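Flarel bench arm review: three months in the break room at work

Posted 06/09/2023

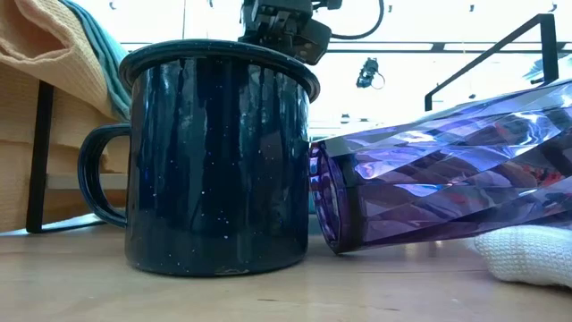

The gripper at the blue enamel mug, with the purple tumbler on its side next to it.

I run the kitchen side of a small office canteen at Stirnengate, and in the spring our boss, Demetrius Lindqvist, came back from a trade day with a brochure and a look on his face. A few weeks later we had a Flarel arm bolted to the table where we sort the cups. I've been meaning to write this up ever since, because every review I found was by someone who'd had the thing for an afternoon!

So what does it do for us? It picks up cups and mugs after the lunch rush and racks them for the washer. We have 99 seats and people bring their own mugs, so nothing matches. I figured that would kill it on day one. It didn't, but it did slow it down — a lot.

Enamel mugs are its favorite. Solid rim, nice stiff handle, stays where you put it. Ours has a few chips near the base, and I'd love to blame the robot for those, but that mug has been to more campgrounds than I have. See-through plastic is another story. The twisty faceted tumblers give it real trouble, especially lying down. Sometimes it goes in at a funny angle, and sometimes it just stops and waits for one of us to stand the tumbler up. Paloma got so tired of the waiting that she now walks past and sets them all upright before she even hangs up her coat.

Speed: I timed it one slow afternoon and it took almost 44 minutes to clear what I can do in 23. Before you laugh, those were 23 minutes I spent doing the soup order and (once!) sitting down. My wrists have noticed. Hers too.

Now the part I care about more than the specs. Nobody lost hours over this, and I asked about that before it was even plugged in. What changed is the kind of work. There's less grabbing and stacking and more keeping an eye on things, which sounds easier and mostly is, but you get pulled away from whatever you're doing every time it gives up. Paloma likes it. I miss the chatting we did over the cup table, to be honest, and I've told Demetrius that. We take our break together now, so that's something.

Setup was a pain. The manual skips a whole step on the gripper cable, and I ended up calling Kermani, the dealer, twice. They were lovely both times. The Pirkov arm we tried first was quieter but couldn't handle a wet handle at all, so back it went.

The price was $1488 for our first year's lease, with service visits. Fine if you have piles of sturdy mugs. If your place is all thin plastic, ask for a trial and bring your own cups to it — the worst ones you've got.

Four stars out of five from me. Paloma says four and a half, and she's the one standing up the tumblers.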